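Checking a wrist camera view before you log simulation runs

These steps apply to anyone at Trolldale who records gripper runs in Skallier. They replace the January notes. Harpreet Caron keeps the master copy.

1. Load the cell file and reset the arm to its home pose.
2. Open the gripper with the jog keys. Do not type a width by hand.
3. Set the render to flat shading. Textures can go on later, once the view has passed.
4. Step the simulator 60 ticks and pause it.
5. Save one still under the run number.

If the view fails, fix the camera mount in the cell file and start again from step 1. Do not crop the still to make it pass. Run 194 was cropped and we had to throw out 13 others that shared its mount.

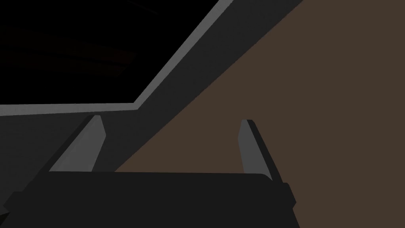
The rule for an open-gripper still is that both fingertips must be in view with nothing between them. Check the tips first, then the palm. Both angled tips are clear of the dark palm housing, and the gap between the fingers is empty, so this view meets the rule. Dark areas such as the black one at upper left are allowed as long as they do not hide a fingertip.

Write "view OK" and your initials in the run log. Views that you can't decide on go to Helge Sundqvist.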